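Subject: Re: [tables] Finish and mats for the lunchroom tabletops
From: Orysia Shevchuk

On Wednesday, Onyshchenko wrote:
> Before we order the other tops, can you confirm the sanding
> schedule on the pale one? Also, the Siltano mats have a coarse
> weave. Do they mark the finish, and do they need a backing?
> Birkis is asking for felt under everything.

Sanding first. The top was taken to 200 grit along the grain, wiped down, and given 2 coats of the Rivimico matte, with 24 hours between them. I did not go finer. On the offcuts, anything past 200 closed the surface enough that the second coat took unevenly at the ends.

The color stays light with this product. The grain reads as fine streaks, some a little more golden than the rest, and there is a slight sheen if you look along the board toward a window.
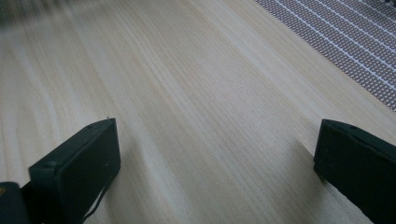
I would keep the same schedule for the remaining tops. If Birkis wants a glossier surface for wiping down, that is a different product and I would want another offcut test before agreeing to it.

On the mats. I left one in place for 608 hours with a stack of plates on it, up to the height we would use at lunch. After lifting it I could feel no impression across the grain or along it. Crumbs do go through the openings in the weave and collect underneath, so the mat has to come up when the table is wiped. Felt would hold them, and it would also hold water. My vote is no backing.

Placement: keep the mat edge parallel to the table edge. Set at an angle it competes with the grain, and people straighten it anyway by dragging it, which I would like to avoid while the coat is new.

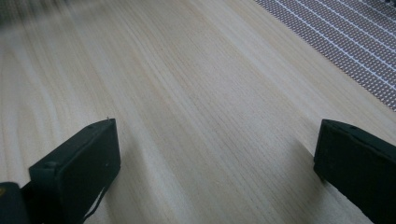

Tabletop grain, with the woven mat at upper right.

Still open: whether the Siltano mats can be had in a longer size for the end seats. Onyshchenko, if you have the current list, please send it here and not to me directly.

Orysia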